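Gravport Kitchen Gallery
September

Our corner of the Millum building has a shared kitchen that is used from early morning until after supper. The counters get sorted and reset before the fall season starts. There were 16 shelves to go through, and the work spread out over every flat surface we could find.

Most of the fabric came out of the linen drawer. The cloths are mixed colors and sizes, bought at different times from the Branell outlet, and they get washed together. Bottles and jugs stay out on the counter, where people cooking can reach them. Branches and cones for the table displays come in from the yard and are kept in the same area until they are used.

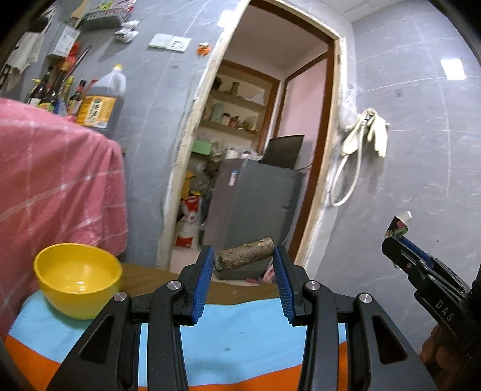 COUNTERS AND CLOTHS

Short piece of branch with rough bark, over the light blue cloth. The yellow bowl is empty. Orange fabric shows at the edges of the blue.

The pink plaid cloth covers the raised part and hangs down at the left. On it are dark glass bottles and the big jug with the yellow cap, filled with dark liquid.

Pieces of branch are cut short so they fit in a bowl. Longer ones go to the Georgiev room for the wall hangings.

Cloths are changed once a week, or sooner after a large meal. Please put used ones in the bin by the back door and take a clean one from the second drawer.

Bottles without a readable label are thrown out at the end of the month. If you want to keep one, write the contents and the month on a piece of tape.

More galleries: Pantry | Georgiev Room | Yard | Spring Reset

Page views: 686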